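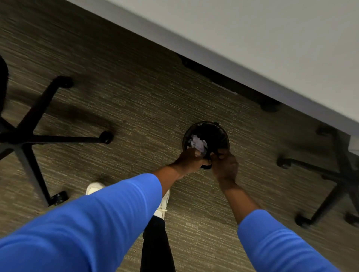 Handling a wastebasket, the first chore on the club's list

If you have wandered past the robotics club this summer and wondered why we spend so much time on wastepaper, let me explain, and forgive me if I go on a bit (I usually do). Our students at Quinlan are building up a set of everyday office chores, all done by human hands and seen from head height, so that Flomach, the club's robot, has something to learn from before it tries any of them itself. The project is called Wemaldale, after a street name two of our founding members are fond of, and it has grown to 263 short recordings, far more than I dared hope for when we started last December.

Chiamaka Ogundipe has written most of the chore list. She began with the grand ones, like setting up a whole meeting room, and then very sensibly went back to small things: paper, bins, folders, chairs. I have come to love the small ones best!
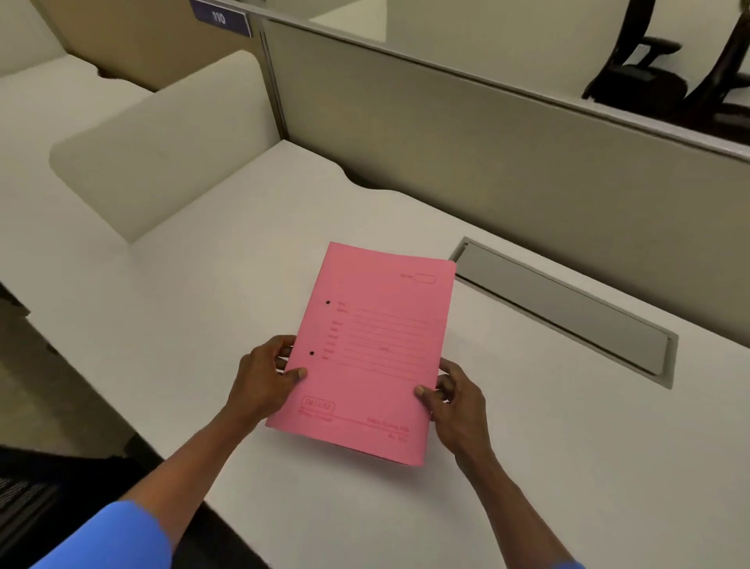 Do you need to know how to code to join?
Most of our members had never written a line when they came to us. There is plenty to do in planning chores, recording them and labeling the results, and the coding can be picked up along the way from whoever is sitting next to you.

Labeling is where the patience comes in. Each recording gets split into steps with a plain sentence for each, and we have had some lively talks over where "reach" ends and "grasp" begins – Ikechukwu Eze once held out on that for a whole evening, and I must say he won me over.

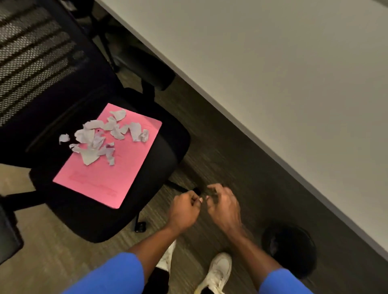

Torn paper is a lovely problem for a robot, by the way. Every scrap has its own shape, it folds when you pinch it, and one piece likes to hide behind another. Flomach manages a foam block quite well now, but paper is still ahead of us, and Chiamaka would like to have a first try ready for the Gutard student showcase.

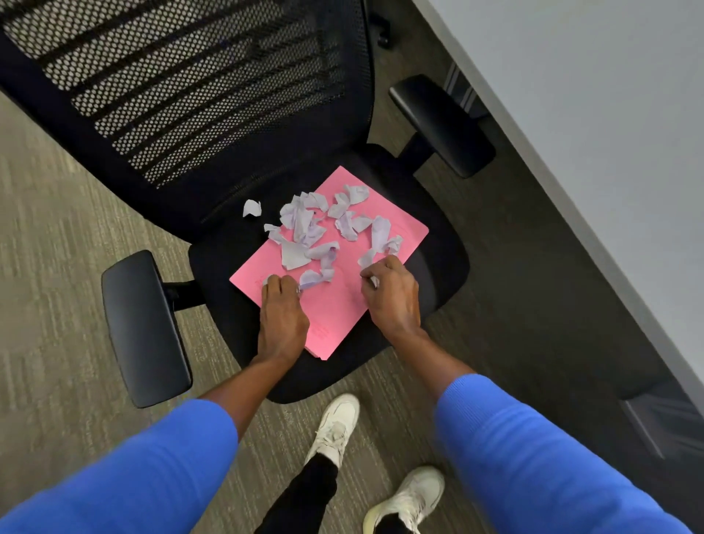
Ikechukwu is rewriting the gripper code for that, and he would be glad of a partner who doesn't mind going slowly. We have room for eight new members this term, ages 14 and up, and the next open evening is on 12th August. Come along even if you only want to watch, and bring a friend if you have one to spare.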